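Folding and Sorting Clothes on a Bed: Straps, Trousers and Dark Fabrics

Kistley Home Notes — Laundry section
Last revised 22 Mar 2019

This page covers folding a mixed load on a made bed. It assumes the load is dry and already out of the basket. Ironing is treated on a separate page, as is the storage of wool.

What you need

A single or double bed with the cover pulled flat
Daylight or a bright lamp
A drawer, shelf or box at least 3 inches deeper than your finished folds

Preparing the surface

Pull the cover tight toward the foot of the bed and push the pillow to one end. A patterned cover is fine for most garments. Smooth the cover again after every few items; a ridge under the fabric transfers to the fold.

Empty all pockets and close zippers before you start. Leave buttons open except the top one on shirts.

Straps and ties

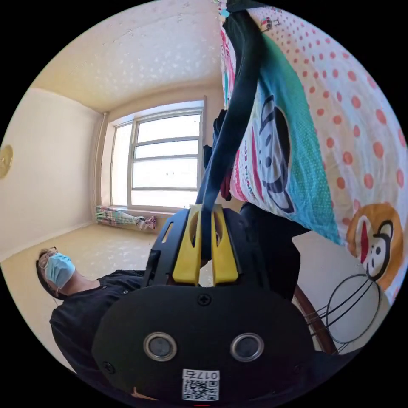
Straps are folded first and the garment second. A loose strap left until the end gets caught between layers and has to be pulled out again. Grip a strap by its flat faces, in the manner of the dark navy one held over the monkey-print bedding, so that it keeps its width and does not roll into a cord. Lay it along the nearest seam and turn the garment over it. If the strap is longer than the garment, double it back once. Removable belts are taken off, coiled and stored beside the garment.

Trousers

1. Hold the waistband at both side seams and let the legs hang.
2. Bring one leg over the other so the inner seams line up.
3. Lay the trousers on the bed, waistband away from you.
4. Tuck the point of the seat back in to make a straight edge.
5. Fold the hem to the waistband, then fold again to shelf depth.

Pressed creases take priority over seams. If the trousers have a crease, line up the two creases in step 2 and ignore the seams.

Stacking while you work

Keep large flat pieces at the back of the bed and garments toward the front. Blankets and other wide items make a base that does not slide. Finished folds go on the stack with the folded edge facing you, which lets you lift one without opening the next.
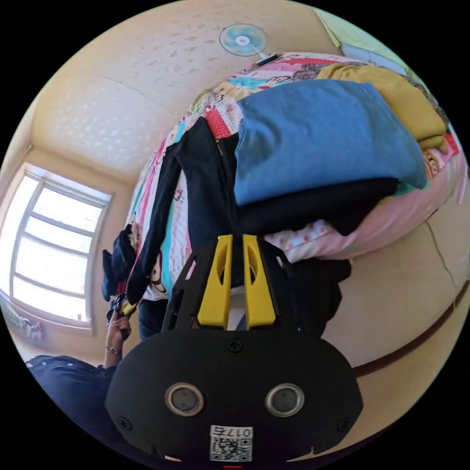

Folded blue cloth on the quilt, with the mustard-yellow blanket behind it.

Limit each stack to the height of the drawer less one finger width. In a Plevoren chest the drawers have a front lip, so measure to the lip and not to the top of the side panel. Lasimix shelf boxes have no lip and can be filled to the rim.

Dark fabrics

Navy and black are easy to confuse under a warm lamp. Sort them by a window if there is one. Pair each piece with a known black item before it goes on a stack. Brush lint off in one direction, from collar to hem, before the first fold — brushing afterward only cleans the outer panel.

Soft knits should be turned sleeve side in and folded in thirds. Do not press the fold with your palm; a light pass with the back of the hand is enough.

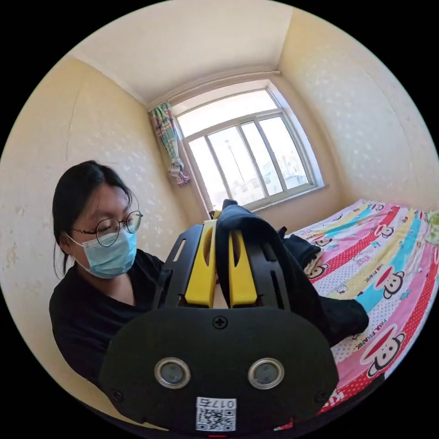

Should dark clothes be folded inside out?
Only if the outer face marks easily, as velvet and brushed cotton do. Ordinary cotton and jersey can be folded right side out.

Putting away

Carry one stack at a time with a flat hand underneath. Place heavier garments in the lower drawers. Clothes that will not be worn before July can go in a closed box, with the contents written on the short side.

Related pages: Fitted sheets; Drawer dividers (Kan type); Reducing lint in dark loads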